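Zwischenbericht an die Fördergeberin
Projekt Hendura: Nachbarschaftliche Gesprächsangebote in Follville
Berichtszeitraum: zweites Förderhalbjahr

1. Stand der Umsetzung

Die im Antrag vorgesehenen Standorte haben im Berichtszeitraum ihren Betrieb aufgenommen. Insgesamt bestehen nunmehr 4 Gesprächskreise, davon 2 in den Räumen der Stadtteilbibliothek und 2 im Gemeindezentrum. Die Treffen beginnen einheitlich um 15 Uhr und dauern neunzig Minuten. Eine Anmeldung ist nicht erforderlich. Das Angebot richtet sich vorrangig an alleinlebende Personen im Rentenalter, steht jedoch allen Einwohnerinnen und Einwohnern offen.

Die Bekanntmachung erfolgte über Aushänge, das Gemeindeblatt und die örtlichen Arztpraxen. Im Juli wurden 400 Faltblätter nachgedruckt. Der Verteiler der Hausarztpraxen hat sich bewährt und wird beibehalten.

2. Durchführung der Treffen

Die Moderation liegt beim Träger Pralico. Jedes Treffen beginnt mit Kaffee und einem kurzen thematischen Einstieg; anschließend ist Zeit für das freie Gespräch vorgesehen. Besonders gut angenommen wurden die Themen Wohnen im Alter, Fahrdienste und Ortsgeschichte. Das Thema Vorsorgevollmacht wurde auf Wunsch der Teilnehmenden an allen Standorten wiederholt.

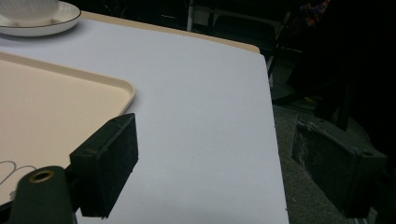
Anderthalb Stunden seien zu knapp, wandte eine Teilnehmerin in der Auswertungsrunde ein, gerade wenn man mit dem Bus komme und nach dem Thema endlich ins Reden gerate. Der Träger prüft daher, ob die Treffen im Gemeindezentrum um eine halbe Stunde verlängert werden können. In der Bibliothek ist dies wegen der anschließenden Raumbelegung derzeit nicht möglich.

3. Mittelverwendung

Die Personalmittel wurden planmäßig abgerufen. Bei den Sachmitteln ergaben sich Minderausgaben im Bereich Raummiete, während die Druckkosten über dem Ansatz lagen. Die Umschichtung wurde der Fördergeberin angezeigt. Die Abrechnung der Fahrtkosten durch das Büro Oravec steht noch aus und wird mit dem Verwendungsnachweis nachgereicht.

4. Ausblick

Im kommenden Halbjahr soll ein Begleitdienst für Personen mit eingeschränkter Mobilität erprobt werden. Hierfür sind Gespräche mit dem örtlichen Busunternehmen aufgenommen worden. Der nächste Bericht wird nach Abschluss der Erprobung vorgelegt.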